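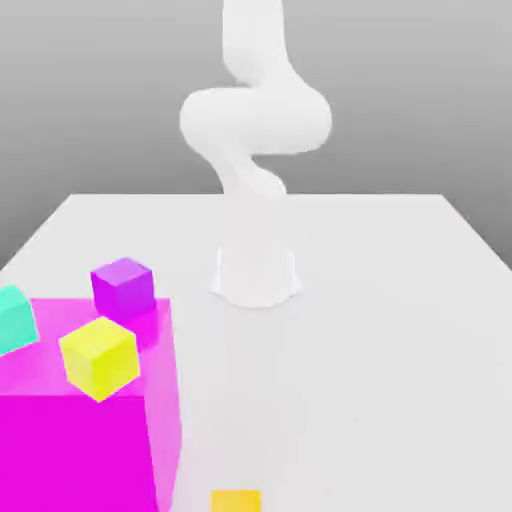
White on white

Trillura Forums > Materials and Lighting > White objects disappearing into a pale background

chambi_user44
I'm redoing the product pages for a small tableware shop. Nearly everything they sell is white: bowls, pitchers, a big serving plate. The client wants a pale background on every page. My renders come out clean but the edges get lost, and on the laptop at the shop you can barely tell where the pitcher handle stops. I'm on Chambi with the default dome light. The one at the top has the same problem, only faint gray on the undersides. What do people change first?

plainbagel
Turn the dome down. An even light from every direction is going to flatten anything white. I run mine at 50 percent and add one area light from the left.

Leltex_refugee
I'd leave the light alone and make the background darker. It doesn't have to be dark, just a step or two down. White plates on a light gray look whiter than white plates on white.

chambi_user44
The client picked the background color and has it printed on the boxes. I can ask but I already know the answer.

plainbagel
Then it's the light. Also check that your white isn't pure white. If the base color is at maximum there is nowhere for the highlights to go.

oldkiln
Seconding the base color. Glazed white china isn't anywhere near pure white when you hold it next to printer paper. Mine leans a little warm.

Leltex_refugee
Warm is fine for china, but if the shop has a cool background the plates will look yellow. I had a whole November catalog sent back over that. 17 pages.

oldkiln
That sounds like a monitor problem to me.

Leltex_refugee
It was printed. The monitor was fine.

dro_mm
Product photographers put black cards on both sides of the object, just out of view. The card reflects in the edge and gives you a thin dark line. You can do the same in Chambi with two black planes hidden from the camera. It needs some gloss on the surface - on a matte bowl you get next to nothing.

chambi_user44
The pitchers are glossy, the bowls are matte. I tried the cards on a pitcher and the handle is readable now. For the bowls I lowered the dome to 50 like plainbagel said and it's better, but the shadow underneath got heavy.

plainbagel
Put a white plane on the dark side to bounce some back.

Leltex_refugee
Or a light gray background.

dro_mm
If you ever move to Rotier there's an edge setting that does this in one step. See thread 3713, second page.

oldkiln
That setting makes everything look outlined. Fine for manuals, I wouldn't sell a bowl with it.

chambi_user44
Staying on Chambi for this job. I'll try the bounce plane tonight and post the bowls.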